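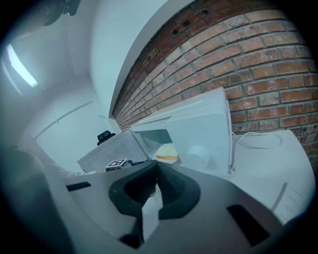 The fault report for our kitchen sessions came back last week, and it blames the tag. I don't believe it, or at least I don't believe all of it.

What happened is simple enough. We recorded 400 runs of putting food in a microwave and taking it out again, with a hand-held gripper, so that an arm could later copy the motion. When Noreen Flanagan trained on them, the arm kept closing its fingers too early. It would reach for a bun, pinch air a little way short, and then carry that pinch of air very carefully to the plate. In one test it caught the door instead and dragged the whole microwave forward until somebody hit the stop.

The Killano people looked at our logs and said the marker cube had been bumped between runs, so the recorded positions drifted. Fine. A cube that sits loose near a swinging door is going to get bumped, and I said so in March. But Noreen went through the runs by hand and found 93 where the cube hadn't moved at all, and the early closing is in those too.

My own guess is the finger width. The gripper reports how far apart the fingers are, and that number lags behind what the fingers do. Move slowly and you'd never notice. Move at the speed of a person who wants lunch and the recorded width belongs to a moment ago, when the hand was somewhere else. Scanlon, the software we use to line up the streams, has a setting for the delay. Ours was left at the default of 24 milliseconds. I asked where that figure came from and got a link to a page that gives the same figure.

What bothers me more is the door. The plan has no rule for a door that isn't where the arm expects it. It has a force limit, which everyone mentions when I bring this up, but the limit was set high so the arm could pull a stiff latch. A limit that lets you drag a microwave along a counter is no use to anyone's wrist — and the next round is meant to have people standing beside the arm.

So I've asked for three things: glue the cube down, measure the delay on our own gripper, and drop the force limit once the door is open. The first was done the same day. The second is waiting on a cable. The third is "under discussion," and I won't be standing next to the arm while they discuss it.

Noreen is rerunning the 93 on Sunday with the delay shifted. I'll post the numbers, including if they make me look silly.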